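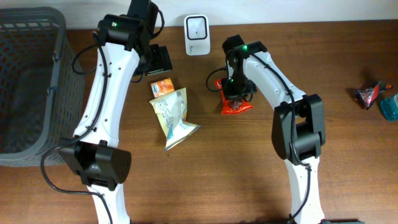 Tips for Living With a Rented Pair of Robot Arms
Thu 18 April
Filed under: Kitchen, Gadgets, Things We Paid For

Bralwood will rent you a pair of table-tidying arms for 134 dollars a month, with a service plan called Clostis that you can decline if you enjoy reading error codes. We have had ours since the winter. What follows is what we've learned about getting useful work out of them, plus whether you should bother, for the readers who only scroll to the bottom.

What they do
They pick small things up off a table and put them in a container. That's the job. The brochure says "surface recovery," and I would like to meet whoever got paid for that. Snack packets, wrapped candy, the drift that collects on a table where people sit down for a minute and stay for an hour: all fair game. Dishes are not. Neither is mail, which I consider a serious gap.

Choose the right basket
Big, open at the top and rigid. We use a gray plastic one with a thick rounded rim and small holes down the side, and it stands on the table at the left, next to the left arm. Fabric bins sag. Anything with a lid is hopeless. A pale or dark plain inside is fine either way, but skip patterned liners, which upset the software for a whole afternoon at our place.

Put the basket on one side and leave it there. You teach the arms its position during setup, and if you nudge it over to make room for your coffee they will go on dropping wrappers where it used to be. Two dots of painter's tape under the corners saved us a lot of bending down.

Spread things out first
The instructions tell you to scatter the items with a hand's width between them. Yes, this means tidying the mess into a neater mess so that a machine can tidy it. I've made my peace with that.

A heap is where the arms do worst. They'll go for the top packet, bring its neighbor along, and let both go halfway. A single packet lying flat on bare wood is where they do best, so give them that when you can.

Crimped ends and twisted ends
After a few weeks you start to sort your trash by how well it grips.

Flat sealed packets with a crimped edge are good. The gripper comes down from above and closes on the middle.

Crumpled packets are a coin toss. Smooth them out if you're feeling generous.

Shiny wrappers with twisted ends are slow. Foil bounces light around and the arms hesitate over it. Dimming the overhead lamp helped. So did eating a different kind of candy.

Anything hanging off the side of the table should be pulled in before you start. They won't reach past the edge, and they'll spend a good while considering it.

Mind the cables
Each arm has a thick black cable running down the outside, and there are loose loops up by the wrist. Bralwood calls this "service slack." It's enough slack to take a mug with it. Keep drinks, candles and anything you inherited well out of the way, and check before each run that no loop has hooked itself around the basket. Please don't zip-tie them tight to the links. We tried it, the wrist ran out of cable on the first turn, and the Clostis people were polite about it in a way that stung.

The table itself
A plain wooden top works well. Gloss is trouble. Tablecloths are worse, as the grippers will pinch cloth and packet together and lift the lot like a bad magician.

Wipe crumbs by hand, before or after. The arms have no opinion on crumbs. For the gripper tips, use a barely damp cloth and a drop of dish soap, then dry them. Sugar builds up there quicker than you'd think, and a sticky gripper carries a wrapper to the basket and brings it all the way back again.

Lights
There's a small green light up near each wrist. The booklet says green means powered and happy, and amber means sit down with the booklet. Look at both before you walk off.

The competition
Larley makes a single arm on a clamp that sells outright for 300 dollars, and a neighbor lent us theirs for a weekend. It's quieter and takes up less of the table. It also has one arm, so everything on the far side waits its turn. Tamuno sells a two-armed set for nearly 2,000, which buys you nicer covers over the cables and an app that congratulates you.

Should you rent one?
If you have sore hands or a bad back, I'd say try a month. The arms are patient, they don't complain, and small stuff off a flat surface is a task they can mostly handle. Skip the first-month "onboarding visit," since all of it is in the booklet.

If you're able-bodied and merely lazy, as we are, a forearm and a trash can will clear the same table in one sweep. We're keeping ours through June anyway. The kids now spread their wrappers out flat with gaps between them so the arms can get at them, and I've decided not to mention the trash can.

Next time: getting candle wax out of a wooden tabletop, and what the hair dryer did to mine.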